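Subject: Re: [seltance-users] Redirect map before we switch the department sites over

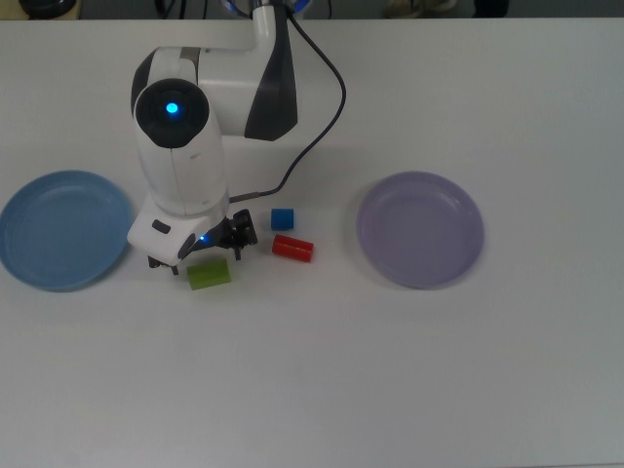
On the redirect question first, then the templates, then the search index.

Ximena Chávez wrote:

> We are moving the Flodville department sites out of the old
> publishing system and into Seltance in November. The crawl gives
> me a little over 4000 URLs, counting PDFs. A lot of them differ
> only by a trailing slash or by case, because the old server did
> not care about either one.
>
> My plan was to load the whole list into the redirect table as
> exact matches. Pichit Ongart thinks that will slow down every
> request and wants to use patterns instead. Is there a known limit?
> Also, has anyone kept the old page IDs in the new system, and
> was it worth the trouble?

There is no hard limit in the table. Exact matches are loaded into a hash at startup and looked up once per request, so the size of the list has very little effect on response time. Patterns are the expensive part. They are tried in order, top to bottom, on every request that did not hit an exact match, and that includes every real 404. If your sites get scanned by bots the way ours do, most of the pattern work is spent on addresses that never existed.

We did the Stultow migration with both. Exact matches cover anything that changed name or moved to a different section. Patterns cover whole directories that moved intact, for example:

/dept/planning/docs/(.*) -> /planning/documents/$1

Keep the pattern list short enough to read on one screen. Ours had grown much longer than that before Rodel Agbayani went through it and found two rules that could never fire, since an earlier rule caught the same paths. The admin screen does not warn you about this. The command line checker does, if you run it with the overlap option turned on, but it only compares patterns to patterns. It will not tell you that an exact match is hiding a pattern, which you may or may not want.

For case and trailing slashes, do not put the variants in the table at all. Set path normalization in the site config and let it run before the lookup:

normalize.case = lower
normalize.slash = strip
normalize.order = before-redirect

The last line is the one people miss. The default is after-redirect, and with the default your lowercase rules will not match a mixed case request. You then get a 404 in the log for an address that works when you type it by hand in lowercase, and that is a slow thing to track down. I would expect your list to shrink a good deal once the variants are folded together.

One exception – PDFs. If the file store is on a case sensitive volume and the files were copied over with their old names, lowercasing the path breaks them. Either rename the files during the copy or leave the documents directory out:

normalize.exclude = /documents/

We renamed. Felicidad Agbayani wrote the script and it is in the contrib folder under rename-assets. It writes a CSV of old and new names that you can load straight into the redirect table. Run it with the dry run flag first. It stops on a collision (Map.pdf and map.pdf in the same folder), and it does not pick a winner for you.

Old page IDs: we kept them, as a hidden field on each page, and I would do it again. They are not used for display. They are used when somebody reports that a page is missing and the only thing they have is a link from an old email in the form page.asp?id=. A query string redirect needs its own rule type, so set the rule to type "query" and point it at the hidden field. Do not try to match the question mark in a normal pattern. The path has already been split off by then and the pattern will never see it.

On cache lifetime for the redirects. Use 302 for the first 20 days, then switch to 301. Browsers hold on to a 301 for as long as they like, and if you got the target wrong you cannot take it back from the client side. After the switch we set max-age to 365 days and have not touched it. Rules can be changed from 302 to 301 in bulk with the export and import tools. Editing them one at a time in the admin screen is possible but each save rebuilds the hash.

Templates. You asked about this further down in your earlier message and I don't think it got an answer. The department templates from Enriquez were built for the previous major version and still use the old region names. They load without an error in the current version, but any region with an old name renders empty. Search the template files for "region-main" and "region-aside" and change them to "main" and "aside". The nested ones inside layout blocks need it too. Precious Lacson has a patched set and said earlier in this thread that she would send it to anyone who asks.

Search index. Turn off automatic indexing before the import and run one full build at the end. With it on, every imported page queues its own index job, and the parent section queues another one to update its listing. Our queue was still draining the next morning. The setting is per site, so with several department sites you have to turn it off in each one, and back on in each one. We forgot one, and its search results stayed frozen until an editor complained.

Also check that the redirect table is included in your nightly export. It is stored apart from the content and the default export profile leaves it out. Add "redirects" to the include list and do one test restore on the staging server before the cutover.

If you want a second look at the pattern list, paste it here in order, with the exact matches left out. The order matters more than the rules themselves.

> We would be cutting over at 6 a.m. with DNS changed the night
> before. Any objection to that order?

Yes, a small one. Lower the TTL on the records a few days ahead, and change DNS after the new server is answering for all of the host names. If you change it the night before, early visitors reach a server with no certificate for those names.

--
seltance-users mailing list
To unsubscribe, send a blank message with "unsubscribe" in the subject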